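The Pink One

posted 2024-05-23

Seven minutes till the car. Maybe six. I've got one shoe on and I'm going round the rental pulling open drawers I never used, because that's what you do, you check the drawers you never used and leave your good charger in the wall.

Bedroom, done. Kitchen, done, took the half loaf, left the jam. Bathroom last.

And there's the towel.

I'd packed it in my head. Twice. Could have sworn it was at the bottom of the blue bag, under the boots, and no. Still on the bar by the gray wall where I hung it last night, or the night before, I'd stopped counting nights in Anar by then.

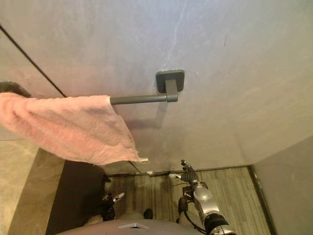 The towel, still on its bar.

It was hers. My aunt's. She bought it in Hepburn the March before she got sick, from a shop closing down, everything must go. She came home with a whole armful and gave them out like medals. I got pink. I was furious, I wanted the green. My cousin got the green and lost it at a lake inside of a month.

So. Pink. It has been to college and through two apartments and one marriage, most of one. It's been a curtain. It's been a bed for a cat that wasn't ours. The tag still sticks out at the corner and I have never once cut it off, she said leave the tag, you'll want to know how to wash it. I have never read the tag.

Five minutes.

I put my hand on it and then I didn't take it down.

Stupid. It's a towel. Take the towel. The phone's buzzing on the bed, the driver or my sister, and I'm standing in a bathroom with one sock on the wood floor, looking at the thin white line in the wall over the bar. All week I'd looked at it while I brushed my teeth. It looked like the river road to Flalis on the old map, the one she kept in the glove box, 55 miles and not one gas station. She used to drive it with the windows down and her elbow out. She'd say if we break down we'll just live here. Pointing at a field. Any field.

I was always scared we would. Then later on I was kind of scared we wouldnt.

Phone again. Sister. I let it go.

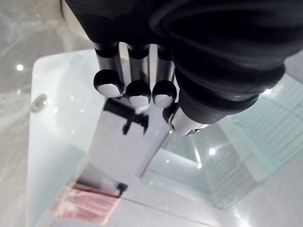 Shine on shine, close up.

What I wanted, I think, was to leave something. I'd come out here to do it properly, you know, say the words, stand somewhere with wind. I had the words on a piece of paper. Then it rained, and the office at Hiditix kept calling about the invoices, and I answered, every time, like an idiot, and the paper went through the wash in my jeans. All week gone. And she gets no words, she gets me in a bathroom talking to the laundry.

"I did leave the tag on," I said. Out loud. Felt my face go hot.

Four minutes. Three, the clock in the kitchen runs slow.

There's a version where I leave it. Somebody comes in to clean, finds a pink towel that isn't on thier list, shrugs, and it goes in the cupboard and dries off strangers for about 100 years. She'd have liked that. She'd have liked it a lot. She gave things away with both hands.

There's another one where it's mine, and I take it home.

Horn outside. Short one, polite.

I found the shoe behind the door. Got it on without untying it, heel crushed flat. Bag, other bag, keys on the counter like the note says. Ran back for the charger. I knew it, I knew I'd leave the charger.

And then back again, the bathroom, light still on. I grabbed it by the corner and pulled and it came off the bar all at once, and I went down the steps with it round my neck like a swimmer.

The driver looked at me in the mirror.

"Good trip?" he said.

I told him it was 55 miles to Flalis and did he know the river road.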